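Sorting the bedding pile – how to do it in one evening

Posted 8 May 2018

Quick one today. The bedding pile in our back room got so high it was leaning, so I finally did it, and a few of you asked how I keep it from coming back. It does come back. But slower.

What you need
One clear bed or a clean patch of floor
2 big storage bags with zippers (mine are Kiron, any will do)
A roll of masking tape and a marker
A damp cloth
A trash bag, for the stuff that's really done

Step 1. Pull everything out first
All of it. Closet shelf, under the bed, the chair. Don't fold anything yet. If you fold as you go you end up with a neat stack of things you don't even want, and then you feel bad about unfolding them.

Shake each piece out once. Outside if you can. Check pockets on any clothes that got mixed in – I found a bus ticket from December.

Step 2. Flat things, soft things, small things
Three heaps. Flat is mats, sheets, covers. Soft is pillows and quilts. Small is cushions, pillowcases, scarves, odd bits of cloth. Clothes don't count, they go straight to the laundry or the closet, no stopping to try them on.

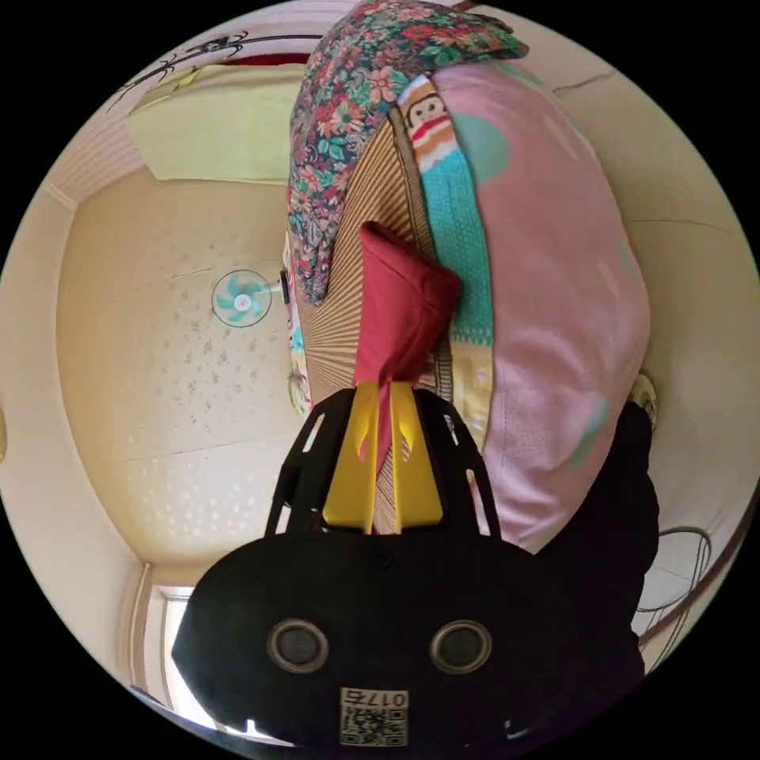
Mats are the ones people get wrong. Woven straw does not like being folded, the ribs crack and then it sheds all over your sheets. Roll it, or lay it flat if you've got the space. A pile with a straw mat squashed in next to a fat pink pillow, and a flowered quilt over the top of both, is how you get a bent mat. The dark brown binding is worth a look too, run your thumb along it and feel for loose thread before you put it away. Wipe with the damp cloth, let it dry all the way, then roll with the binding on the outside and tie it loosely. Old pillowcase cut in strips works fine for ties.

Step 3. Quilts
Fold in thirds the long way, then roll from one end. Push the air out with your knees, nobody's watching. Heavy quilt goes in the bag first, thin ones on top. I was going to buy vacuum bags from Moya but they wanted 1,375 for the set and the zipper ones hold up ok.

Dark prints hide stains so hold them up to a window. Spot clean now. You won't remeber later.

Step 4. Pillows
Squeeze in the middle and let go. Springs back, keep it. Stays flat, it's a pet bed now or it goes. Take the cases off, wash them, and put the pillows in a sunny spot for an afternoon, turning once. Kids' pillows with cartoon prints – turn the case inside out before washing, the print lasts longer.

Don't put pillows at the bottom of a bag. Ever.

Step 5. The small stuff
This is where the mess hides. Anything crumpled gets opened up all the way so you know what it is. Cushion covers in one pillowcase, scarves in another, tie the top. If it's faded and thin, cut it up for rags and be done with it.

Step 6. Label and put back
Tape on the short end of the bag, where you can see it from the door. Write whats inside, not "misc". Leave a hand's width between the bags and the wall so air gets in, more if your wall gets damp like ours does.

Mats stand upright in the corner. Bags on the shelf. Everyday quilt stays on the bed where it belongs.

How long it takes
120 minutes for me, with one tea break, not counting the washing. Add drying time for mats and pillows.

Next week – the shoe rack. Same idea, worse smell.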